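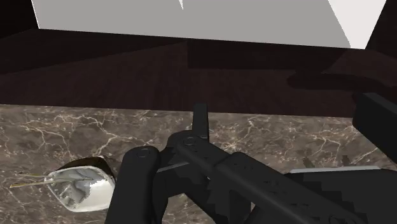
Etch marks or stains on a brown marble counter?

Posted by Moren70, September 6, 2021

We have a honed brown marble counter with a lot of fine white veins. It was sealed in December with Andiro Stone Seal. I now have several dull spots next to the sink that do not wash off with dish soap. They are lighter than the stone and can only be seen at a low angle. Does this mean the sealer failed, and should I apply another coat over the spots?

Irina Oprea

A dull, light spot is usually an etch. A stain is normally darker than the stone. Marble is mostly calcium carbonate, and acids such as vinegar, lemon juice and many bathroom cleaners dissolve a thin layer of the surface. A penetrating sealer slows the absorption of liquids. It does not stop etching, so your spots say nothing about the state of the sealer.

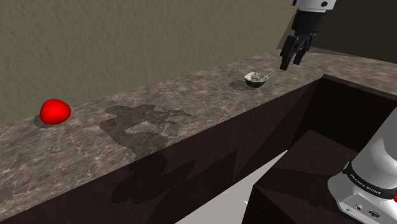 To check the sealer separately, put a spoonful of water on a clean, dry area and wait ten minutes. If the stone darkens under the water, it is absorbing and can be resealed once fully dry. If it stays the same color, leave it alone. Extra coats tend to dry as a haze.

For the spots on a honed finish:

1. Wash with a pH-neutral stone soap, rinse and let dry overnight.

2. Wet-sand by hand with a foam-backed 1000 grit pad, light pressure, overlapping circles. Go a few inches past the spot.

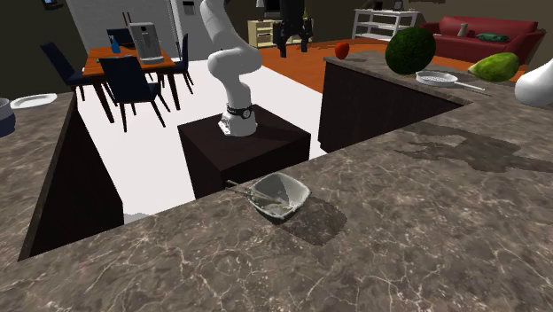
3. Rinse, dry and compare the sheen under a low lamp. Go to 2000 grit only if the surrounding stone is shinier than the repair.

4. Reseal the sanded area.

Try it in a back corner first. Factory hones vary.

hoarau_1711

Baking soda paste worked on mine. Left it on overnight under plastic wrap.

Irina Oprea

That is a poultice. It can draw out an oil stain, but it will not restore an etched surface.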